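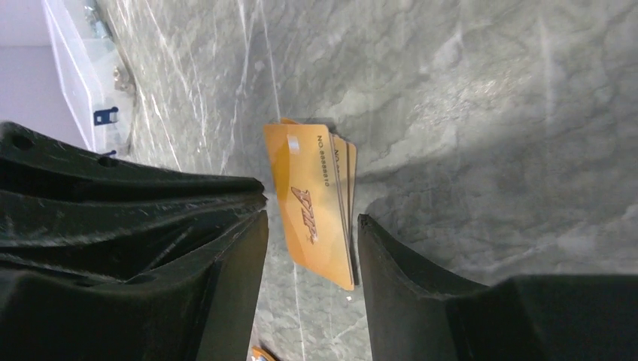
Gold VIP cards in a small fanned stack on a grey stone-patterned surface. The top card carries the number NO.88888810.

A VIP card is a pocket-sized card given by a shop, club, salon or restaurant to customers it wants to see again. It belongs to the wider family of membership and loyalty cards, and it is easily the showiest member! Gold is the classic colour, with silver and black close behind, and the letters "VIP" are usually the biggest thing on the face.

Design
Most VIP cards follow the shape of a bank card, rounded corners included, so that they slip into an ordinary wallet. The lettering is where printers really enjoy themselves. A "V" may be stretched into a pair of wings, and dark outlines are often added so the logo stands up against a shiny background. Gloss finishes are a favourite, and a good gold one changes from deep amber to pale peach as it is tilted under a lamp.

Numbering
Many cards have a serial number beginning with "NO." and printed in small characters near an edge. Long runs of the figure 8 are popular, as 8 is considered lucky in Chinese tradition and sounds similar to a word for prospering. Sample cards often have numbers like this too, so a string of eights says little on its own about how many members a club has.

Collecting
Old membership cards have a small but devoted following. Hedvika Krajčí's collection, started with 2 cards from the Grudcombe bowling club, has grown to 2,763, of which 572 are gold. Her catalogue sorts them by colour first and issuer second, a system still argued over by collectors who prefer to go by town. The Flurkel Café card, with its crooked "P", is a particular treasure.

Care
Glossy faces pick up fine scratches when cards are stacked and slid across one another. Collectors store them upright in soft sleeves, out of direct sunlight, and wipe off fingerprints with a dry cloth.

See also: Loyalty program; Gift card; Playing card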